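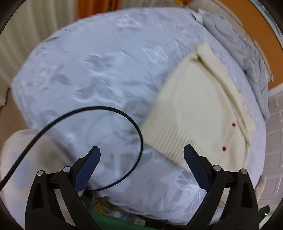 Phong Khúc had given himself until noon to pack for his mother, who was moving from the house in Sturville to an apartment in Cuesta with one closet and, according to the brochure, a view. She had left him in charge of the bedroom because, she said, he was the only one of her children with no opinions. By half past ten he had several. The first concerned the cardigan. It lay on the leafy blue-gray bedspread, folded, cream-colored, with its red buttons showing, and it had been in the donation pile when he went down for coffee.

He put it back in the donation pile. He went to the hall closet to get more tape. When he came back his mother was sitting on the step stool, reading the side of a box, and the cardigan was on the bed.

"I thought this was going," he said.

"It is going."

"Going where?"

"That's what I'm deciding," she said. "It says here this box holds sixty pounds. Do you believe that?"

Phong did not believe it, but he had paid for the boxes and felt he should stand by them. They came from a company called Hukis, which had also supplied the truck, two quilted blankets, and a booklet titled Your Move, Your Way. The booklet recommended that each item of clothing be asked a single question. Phong had lost the page with the question on it, so he had been improvising.

"When did you last wear it?" he said.

"To the Lunik."

The Lunik had been a movie theater. It was now a place where you could get your phone screen replaced while you waited, and had been one since Phong was in high school.

"So you don't wear it."

"I wore it to the Lunik," said his mother, with the patience of somebody who has answered correctly and is being asked again. "Your father spilled a whole orange soda. It missed me completely. It got the man in front."

"That's why you're keeping it?"

"I didn't say I was keeping it."

He taped the bottom of a box. He taped it twice, on account of the sixty pounds. Outside, July was leaning on the windows, and the thought of anyone wearing knitwear, ever, in any town, made the back of his neck itch. He had budgeted $329 for the truck and the boxes, and the truck went back at five. After that there was a fee, and after the fee there was a second fee, described in the booklet as a courtesy.

"Mom. The new place has one closet."

"I know how many closets it has. I counted it."

"We have eleven bags of sweaters."

"Those are sweaters," she said. "That's a cardigan."

He tried another approach. His sister had taught it to him over the phone, and she had gotten it from a podcast. You were supposed to take a photograph of the thing and then let the thing go, and the photograph would do the remembering for you. He explained this. His mother listened with her hands in her lap.

"And where do I keep the photograph?" she said.

"On your phone."

"My phone is full."

"What's it full of?"

She handed it over. It contained 996 pictures, and as far as Phong could tell, most of them were of the television. There was a weather map. There was the weather map again, a little closer. There was a recipe for pork chops, in installments, with one thumb. He gave the phone back and said it was a nice collection.

"So there's no room," said his mother. "But there's room in the box."

At a quarter past eleven she went down to make sandwiches, and Phong was left alone with it. He considered his position. He was forty-one years old. He supervised people. There was nothing to stop him from putting the cardigan in the bottom of a donation bag, under the curtains, and carrying the bag out to the porch, and he had in fact picked it up to do so when he noticed that it weighed more than it ought to. He felt along the side. In the pocket was a handkerchief, ironed into a square, a roll of mints that had become a single mint, and two ticket stubs for the Lunik, gone soft as cloth.

He put the mint in the trash. Then he took it out of the trash and put it back in the pocket with the other things – it had come this far.

"Mustard?" his mother called up the stairs.

"Please."

He folded the cardigan the way he had found it, or nearly, and set it in the box by itself. It looked foolish in there. He added the pillow for company, then a lamp, and then, because there was still a gap, one of the sweaters, a green one with a reindeer on it that he had personally condemned at nine that morning.

On the lid he wrote BEDROOM, and under that, MISC., and then he stood there with the cap of the marker in his teeth. His mother came in with a plate in each hand and read it over his shoulder.

"You shouldn't write miscellaneous," she said. "We won't know what's in it."

"What should I write?"

She thought. She ate a corner of his sandwich while she did it.

"Donation," she said. "But put it on the truck."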